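Jan 3, 2018

Crumpets, first day back

Picked up where we stopped in December. The job is still the same: a crumpet for Greenwood that has open holes right to the top, doesn't go gummy in the middle, and can be cooked in our kitchen, cooled, bagged and toasted by them the next morning. The last December batch had holes round the outside and a blind patch in the centre as wide as a jam jar lid. Taste was fine. Nobody at Greenwood will pay for a crumpet with a blind patch.

Cleaned the hotplate before doing anything else. It had been wiped down before the break but there was a brown ring left from each crumpet ring and the new ones sit slightly proud on top of it, so batter leaks underneath. Scraper, hot water, then a thin wipe of oil and heated until it stopped smoking. Took most of the first hour. Note for next time: do this before we shut down, when the plate is still warm and it comes off easily.

Batter A, the standard one. Water 1000 g, lukewarm, flour a bit less than the water, dried yeast, sugar. Flour was the Tasley strong white. Whole lot came to nearly 2000 g, and that fills the big tub to just over a third, so there's room for it to rise. Beat it by hand with the wooden spoon until it was smooth and fell off in a ribbon. Left on the shelf over the sink with a plate on top.

Batter B, same again with half the strong flour swapped for Tasley plain. Natsumi's idea. Her view is that strong flour on its own makes a batter that holds its bubbles too well, and they stop under the skin when they ought to push through it. I've always used all strong and thought the plain would make them bready. Worth a go. Same water, same yeast, same shelf.

Both went up at about the same pace. The kitchen was cold when we got in and I didn't want to rush them by the oven, so they had until late morning. A had a domed top with a few large bubbles. B was flatter, with a lot of small ones, and had started to dip in the middle when I looked. I would call B ready slightly before A but there wasn't much in it.

Salt and bicarb go in at this point, dissolved in a splash of warm water. 2 level teaspoons of the Sillero bicarb to each tub. In December I was putting the salt in at the start with the flour, and I have moved it to the end for both, so that's one change from the old sheet which applies to A as well. If A is better than December it may only be the salt, or the clean plate. I know. I didn't want to spend a whole day remaking the old batch to find out.

Rested both after the bicarb. December sheet says "a while", in my writing, no use to anyone. Today it was as long as it took to heat the plate and grease the rings, and I'll time it tomorrow.

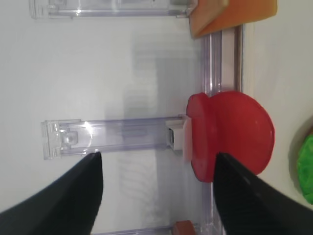 Red piece against the track.

Plate is the Stitero, the one with the single dial. The dial numbers mean very little. At the setting we used in December the front left corner is clearly hotter than the back, which I checked by dropping small spoonfuls of batter all over it and watching which browned first. Front left went dark while the back right was still pale. We've been cooking full plates and then blaming the batter for differences between one crumpet and the next. From now on, tests go in the middle of the plate only, and the edges are for spares.

First round, batter A, dial where it was before. Poured to a bit over halfway up the ring. Bubbles came up quickly at the edge, and the centre stayed shiny and closed. By the time the centre had set the bottom was too dark, and when I cut one through there was a wet line across the top third. So that is the same fault as December, with the plate clean and the salt moved. Useful in its way. It rules those two out.

Second round, batter A, dial turned well down, and poured shallower. Better straight away. It takes a lot longer, long enough that I thought nothing was happening, and then the holes open from the outside in and keep going. Centre opened on most of them. The bottoms were an even mid brown. Cut one: tubes running nearly straight up from base to top, slight closing just under the surface.

Third round, batter B at the low setting. Natsumi poured these and she was right about the flour. Holes smaller, more of them, and open all over with no blind patch on any of the ones in the middle of the plate. Texture a touch softer. Less chew, which I miss, but toasted it was hard to tell. They did spread and stick to the rings more. Had to run a knife round every one, and on a busy morning that's going to be a nuisance.

We then thinned what was left of A with a little more warm water, just enough that it ran off the spoon instead of dropping. Result very close to B for holes, with the chew of A. I should have weighed the water and did not. It was a splash from the jug, then another splash. Will do it again properly with the jug on the scales.

Went the other way as well and thickened a cupful of B with a spoon of flour, to see how far it could be pushed. Blind all over. Looked like a muffin. Ate it with butter anyway.

Rings: the deeper ones are easier to lift off with tongs but they tempt you to overfill. The shallow ones set the depth for you. If Natsumi or I are pouring it doesn't matter, but if it's going to be whoever is on the early shift then shallow is safer. Grease with a brush, butter burns by the second round, oil doesn't. The old rings with the seam let go better than the new ones, I assume from years of use. Might put the new ones through a few batches of anything cheap to season them.

Turning them: the old sheet says flip for a minute to colour the top. We tried some flipped and some left alone. Flipped ones looked more finished in the tray but lost some of their holes where the top was still tacky. The ones left alone are pale on top and look a bit undercooked until they have been toasted, when they come up well. As Greenwood will be toasting all of them I'd leave them pale. Need to warn them, or they will send the first delivery back as raw.

Cooling matters more than I had written down. One lot went on a rack, another stayed stacked on a tray under a cloth. The stacked ones had damp tops after an hour and the holes had begun to close where they touched. Rack only, single layer, and don't bag until stone cold. Bagged a few of each this afternoon and labelled them A low, B low and A thinned. They're on the shelf by the door for toasting tomorrow morning, please leave them alone.

Butter test, for what it's worth. Natsumi put the same sized knob on one of each, toasted, and turned them over on kitchen paper after a minute. B let the most through. A thinned was next. The high heat one from the first round let hardly anything through in the middle and it all ran off the edge, as you'd expect with a closed centre.

I'm leaning towards A thinned, shallow rings, low dial. Natsumi prefers B and thinks the sticking will go once the new rings are seasoned. We'll have both toasted side by side in the morning and see what we think with fresh mouths. I'd had too many by three o'clock to judge anything.

Things to do:

Weigh the extra water for A thinned.
Time the rest after the bicarb goes in.
Mark the low setting on the Stitero with a bit of tape, the printing on the dial is half gone.
More Tasley plain, there's only the end of a bag left. Strong is fine.
New tub of bicarb. The Sillero is getting lumpy and I had to sieve it.
Ask Greenwood what toaster they use. If it's the narrow slot sort, the deeper crumpets won't go in at all and that settles the question of the rings.

Leftover batter, both kinds, mixed together and put in the fridge with a lid on. I want to know if it will keep overnight with the bicarb already in. I doubt it.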